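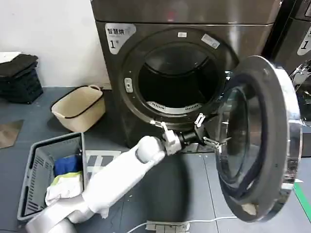 Laundry cell, gripper at the drum opening with the door open.

Ticket 629
Opened: September 2, 2021
Product: Akande linkage gripper, on trial against the Prandent parallel gripper
Controller: Pultley, arm side
Status: Open, waiting on vendor
Priority: Normal

Problem

We are comparing two grippers for loading and unloading front-loading laundry machines. The Akande gripper passes all of the bench tests but misses the door ring on the real machines. It closes short of the chrome, or it closes on the wrong side of it and pushes the door. The Prandent gripper on the same arm, with the same program and the same approach points, does not miss nearly as often. It does have a harder time with clothes, so we would like to keep the Akande if this can be sorted out.

No error code is raised. The controller reports the grasp as complete each time, including the times when there is nothing between the fingers.

Setup

Arm and mounting are unchanged from the June trial. Wrist camera is the small Brilteo unit, fixed focus. Head camera is used for finding the basket and the drum opening only. Door grasp is planned from the wrist camera alone.

What we tried

1. Power cycled the controller and the gripper. No change.

2. Re-ran the finger zero routine. The fingers came back to the same position as before and the log shows no drift. No change at the door.

3. Lowered the closing force from 190 to the minimum the controller accepts. This stopped the door from being pushed hard but the misses stayed the same. Force put back to 190.

4. Checked the wrist camera view with the gripper pointed straight at the machine fronts. Both fingers are in view at the bottom of the picture, and the door glass on both machines is full of reflections. Ceiling lights show in it as bright spots, along with a small red light and a small green one. The depth estimate jumps when one of those spots falls inside the search box. We saved the frame below and sent it to Brilteo.

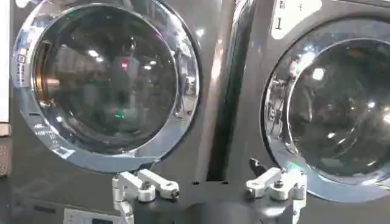
5. Turned off auto exposure on the wrist camera. Fixed exposure took out most of the flicker in the depth reading. Misses went down but did not stop. Set the search box to ignore the inside of the glass and look for the outer edge of the ring only. This was a bigger help than the exposure change. Left both settings on.

6. Swapped in the Prandent gripper and ran the same door grasp with the new camera settings. No misses in that run. So the camera is part of the problem but not the whole problem.

7. Put the Akande back on and compared tool center points. The value in the Pultley tool file was copied from the Akande data sheet, which gives the fingertip position with the fingers closed. Our program approaches with them open. On a linkage gripper the tips move forward and back as they open and close – the Prandent fingers slide straight across, so the same number works for it either way. The difference on ours is 5 mm from open to closed.

8. Entered a second tool definition for the open position and switched to the closed one during the grasp. First 3 tries were good. The next one stopped with a path fault on the controller, at the moment of the switch.

Current workaround

Use the open tool definition for the whole approach, stop, then close without switching. Add the offset by hand in the approach point. It is slow and has to be redone for every machine height, but it lets us go on with the comparison.

Questions for the vendor

Can the Pultley controller change tool definitions while the arm is moving, or does the arm have to be at rest? The manual describes both in different chapters.

Does Akande have a table of tip position against opening? We can measure it ourselves but would prefer the factory values.

Is there a polarizing filter that fits the Brilteo lens mount? The ring and the glass both throw glare, and we expect this to be worse with other lighting.

Follow-up

Further frame attached at the request of Brilteo support. They asked for a view with one machine filling most of the picture and the fingers in front of it, with the glare left in.
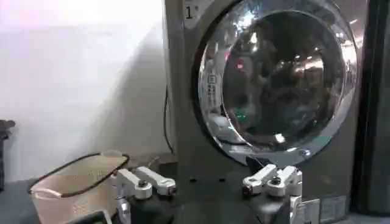
Automation Test Desk

Brilteo replied that the bright spots near the lower part of the glass, where it meets the chrome, are the ones most likely to pull the edge finder off. They suggest limiting the search to the left side of the ring. We have set this up but not run it yet. There is small text running down that side of the metal and we don't know if it will be picked up as an edge.

No answer from Akande or Pultley so far. Please keep the ticket open. The clothes part of the comparison is logged separately and should not be merged with this one.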